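Why Do We Put Things in Boxes?

Have you ever hunted all over the house for one little crayon, and looked under the bed (twice!), and then found it in your sock drawer? Oh, I have. People have been sorting their things for a very, very long time, and my own grandmother kept a button tin from 1925 that still smelled like pennies.
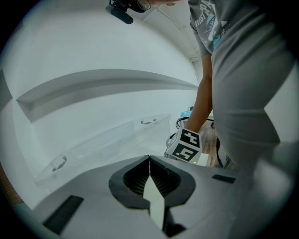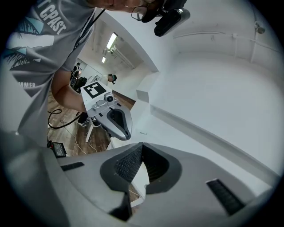 A good storage box does a few quiet jobs at once, like keeping dust out and keeping small things together. Some boxes are made of clear plastic, like the one under the white shelf in the first picture, and with a clear box you can often peek in without opening it at all! Try it with your own toys tonight, four boxes to start, and draw a label for each one.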